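Loltum Packing Hall, Rasau site
Monthly walk-round: floors, exits, belts, first aid
Date of check: Saturday, August 15, 2026
Previous check: May

Marks used: OK / Attention / Not OK. Comments are written after each point.

1. Exits and walkways

1.1 Main door opens fully from inside. OK
1.2 Side door to the yard. Attention. The door opens but it touches the floor at the last part and needs a strong push. Same remark as in May.
1.3 Yellow lines on the floor. Attention. Near the scales the paint is almost gone. New people do not know where to walk.
1.4 Pallets outside the marked area. Not OK. Pallets from the Guimarães delivery were standing in front of the hose reel. They were moved during the check, but please find a fixed place for them.

2. Fire

2.1 Extinguishers in place and sealed. OK
2.2 Extinguisher no. 47, pressure. Not OK. Needle is in the red part. Replacement ordered from Herura, order 885.
2.3 Alarm test. OK. It is heard well in the hall, less well in the cold room with the door closed.
2.4 Assembly point sign. OK, but the bush must be cut.

3. First aid

3.1 Box in the office. OK
3.2 Box in the hall. Attention. Plasters are finished and the eye wash expires in 14 days.
3.3 List of first aiders on the wall. Not OK. Two of the people on it do not work here any more.

4. Conveyors

4.1 Emergency stops tested, all lines. OK
4.2 Guards on the drive side. OK, screws tightened on line 2.
4.3 Belt surface and end roller. OK. Light dust only, to be wiped with the normal weekly cleaning.
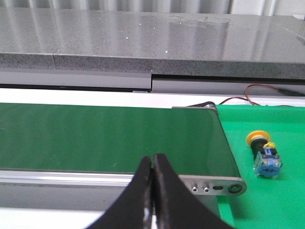 Point 4.3: green belt, rounded end on the right.

4.4 Warning labels can be read. Attention. The label on line 1 is faded. Spare labels are in cupboard 269.

5. To be closed before the next check

Side door (1.2), place for pallets (1.4), extinguisher (2.2), list of first aiders (3.3). Please write the date in the book when each one is finished, and do not remove the old remark.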